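Search this notebook
Search
Go

Reed organ, the bellows again

29th July 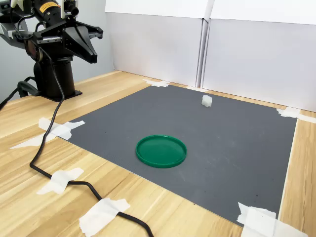
So, picking up where I left off, the old bellows cloth is off the Hudeck at last and I can stop complaining about the tacks. I had been putting the job off since April, partly from cowardice and partly from the cold, and it went a good deal more pleasantly than I deserved. The trick, if anyone else has to do the next one, is the warm wet rag. I had been scraping dry and getting nowhere except into the wood. Lay a rag wrung out in hot water along the glue line, put a strip of plastic over it, go and do something else for as long as it takes to drink a cup of tea, and the cloth comes away in long strips with most of the glue still stuck to its back. I did the whole of the feeder on the treble side that way and only lost a few splinters off the hinge end.

The old glue is hide glue all the way through, which cheered me up no end. There was one patch near the bass corner where a previous repairer had gone in with something white and rubbery, and that patch took longer than everything else put together. Hot water did nothing. Vinegar, warmed a little and dabbed on, softened it enough to roll off with my thumb, and then I had to rinse the vinegar out and leave that corner by the window overnight. I'd love to have a quiet word with whoever it was, though I suppose they had a church full of people waiting for hymns on Sunday and did what they could.

Sizes, written down here so they don't get lost on the back of an envelope like last time. The feeder boards are 276 mm at the wide end and open to 115 mm at full stroke. I measured the opening with the old cloth still on, before I'd touched anything, and I'm glad I did. The stops inside have worn, so once the cloth is off the boards will happily open a lot further than they ought to, and if you cut the new cloth to suit that you end up with a great baggy thing that flaps. The exhauster board has a leather strap as its limit and the strap seems sound. I've left it alone apart from a wipe.

Now the cloth. I had two lots to choose from, the piece of rubberised cotton left from the Clirnside hall organ and the new roll from Rafferty. The Clirnside piece is lovely stuff, soft as a handkerchief, but I held it up to the lamp and there are pinholes along the fold where it's been sitting on the shelf. I did the breath test as well, stretching it over my mouth and blowing, and I could feel air on my hand near the crease. Between the creases it was perfectly good, so I've cut it down for patches and valve work and put it back rolled up this time. Please, everybody, roll it. Folding it looks tidier in the drawer and then we lose a strip out of every piece.

The Rafferty roll is a heavier weight than I asked for. I rang and they were very kind about it, and said the lighter one would be another three weeks, and I said I'd see how I went. For the exhauster the heavier cloth will be fine, and maybe even better in the long run. For the feeders I'm less sure. Those have to move with every push of the pedals and a stiff cloth makes the organ tiring to play. I made up a little dummy hinge out of two offcuts of pine, covered it with the heavy cloth and worked it back and forth while the kettle boiled, and it was stiff to start with and then eased a fair bit. I've left it clamped open overnight to see whether it takes a set. If it does I'll wait for the lighter roll and do the exhauster first.

Glue notes. I soaked the pearl glue in cold water the night before and it had swelled up nicely by the morning. Pot on low, lid on, and a skin formed anyway when I went to answer the door. I lifted the skin off and threw it out. I've seen people stir it back in and I've done it myself, and you always find the lumps later under the cloth, right on the edge where you want a clean seal. The first batch was too thick. It was gelling on the brush before I'd got to the far corner, and the workshop being what it is in July I should have known. I thinned it, warmed the boards in front of the heater for a few minutes, and had much more time to play with. Warming the boards makes a bigger difference than anything you do to the glue itself. It's in the old notes from the Greltska job too, in my own handwriting and underlined, and I had forgotten it completely.

On the Greltska job, I went back and read the whole section last night and there is a lot of good sense in it, along with some shocking spelling. That organ had the folding stiffeners made of thick card, and so does this one. Most of the old card stiffeners are too far gone to reuse, gone furry at the edges and delaminating, so I've kept one good one of each shape as a pattern and will cut the rest new. I want to bevel the edges this time. Last time I left them square and you could hear a faint tick every time the bellows closed, very faint, but once you knew it was there it was maddening, and the poor owner did know it was there by the second visit.

The springs I haven't touched except to mark which way up they go. I know they look the same both ways. They aren't, one leg on each has been bent a touch at some stage, and I'd like to put them back as I found them before I start having opinions. A bit of masking tape with an arrow will do. The tape on the left one has already fallen off once, so I've drawn the arrow on the board in pencil as well.

Reeds next, briefly, as I was supposed to be doing bellows and got distracted. I pulled a handful from the treble end to see how dirty they were. Plenty of fluff, a little green on the brass, and one with a hair caught under the tongue that must have made it sound like a wasp. I brushed those out with the soft brush, from the rivet towards the tip, and slid them back in the same cells. I didn't touch the tuning and don't intend to until the wind is right. There's no point at all in chasing pitch on a leaky organ. One tongue sounded dull when I flicked it and may have a crack starting at the root. I've put a pencil dot beside its cell and will look again with the strong glass in daylight.

While I had the reed pan up I looked over the pallets. The felt is thin in the middle octaves, which you'd expect in an organ that has played the same forty hymns all its life, but the leather facing is still supple and I think a brush up with the wire comb will bring it back. I'd like to try that before replacing the lot. New felt is dearer every time I order it, and the old stuff was better wool to begin with.

The case can wait. It has a split in the back panel, 227 mm long, running down from the top rail, and it's been there so long that it's full of dust and old polish. A sliver of matching timber would be the proper repair. It faces the wall and the owners aren't bothered, so it goes at the bottom of the list. The pedal carpet is another story and they do want that replaced. I have asked them for a photo of the old one from before the moths, if anybody in the family has such a thing.

Costs so far, for whoever does the invoice. The cloth is most of it, and roughly 120 dollars of the roll will be used up on this organ if I cut carefully. Glue and card are next to nothing. I haven't put down any hours for the white glue patch yet and I'm in two minds about it, seeing that some of that time was me trying things that didn't work.

Still to do, in no particular order. Cut the stiffeners and bevel them. Check the dummy hinge first thing, before the heater goes on, and write down whether it has taken a set. Scrape and sand the last of the old glue off the exhauster frame, with the mask on, and vacuum properly afterwards instead of pushing it all under the bench. Ring Rafferty back either way and let them know about the lighter roll. Find the other half of the pair of small cauls, the ones with cork on the faces. I had them both when I did the Clirnside organ and one has wandered off, and if it's in somebody's car I won't be cross.

The leftover glue is in the fridge in the jar with the blue lid. It will keep till the end of the week and then it should go out, whatever it smells like.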